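I got the 421 out to Clestberg for the robotics open day at Zukis, and I am still grinning. It's a long ride to the far end of the industrial estate, and the bus drops you by a roundabout with no pavement, so wear proper shoes if you go in February like I did.

They let us in at two in groups of 14, which was a good size because you could get close and ask daft questions. I asked plenty! The first hall was the one they're proudest of, a packing line with arms swinging boxes on to pallets. Very fast, very loud, and I'd have happily moved on after five minutes. The back room was what I'd come for. That's where the Oprea team are teaching arms to handle cloth.
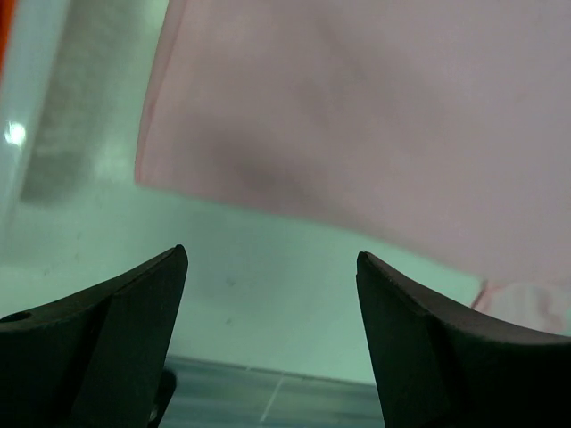
Cloth is a pig of a problem, and I hadn't grasped how much of one until I stood and listened. A box keeps its shape when you touch it, but fabric has a new shape every time, and the arm has to work out where the edge is before it can do anything useful. Seen from the wrist, a bit of pale pink cloth fills half the view, with a big soft crease across it and a corner hanging slantwise, and the two black fingers have to find something in all that to pinch. I'd have gone for the reddish edge myself. The chap on the controls said everybody says that, and then told me about the nearly 900 practice runs they'd done since Christmas — mostly failures, he added, quite cheerfully.

We had 6 minutes each on the hand controls. I managed one very bad fold of a tea towel and was absurdly pleased with it. The girl after me did it in half the time (she was maybe ten) and got a round of applause.

Tea was in the canteen, decent flapjack, and there was a leaflet for the next one at the Dondedov works, where they do sorting and washing. I've already put my name down.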